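Domestic Textiles, Unit 4: Soft Bulky Items
Handout for the February session
Tutor: Hanane Ait Brahim

1. Folding claims

Most storage guides promise that a good fold saves space. I have my doubts. The Runitow guide says a fleece folded its way shrinks by 45 per cent, and does not say what it was measured against. A crumpled heap, I suspect. Fleece is mostly trapped air. Press it and it goes down; let go and up it comes again.

Look at the top edge of any fleece you have folded over. It makes a rounded hump, where a cotton shirt would give you a crease.
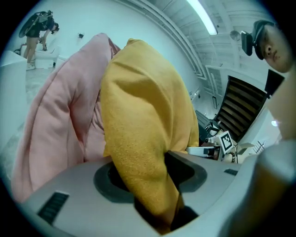

Fig. 1. Yellow fleece against a puffy pink item.

Two soft things side by side push on each other, so testing one alone tells you little about a full drawer. The Cirkthorpe notes skip this point entirely.

2. Draping and hanging

Draping is often sold as kinder to the fabric. Perhaps. I would want to see the same garment after 300 drapings before I repeated it. What can be checked today is shape: note where the cloth mounds up and where it drops straight. 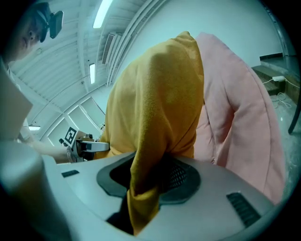

3. For next time

Bring one fleece and one padded item. Measure the height of each folded, wait 45 minutes, measure again. Write down both figures, including the ones that spoil your argument.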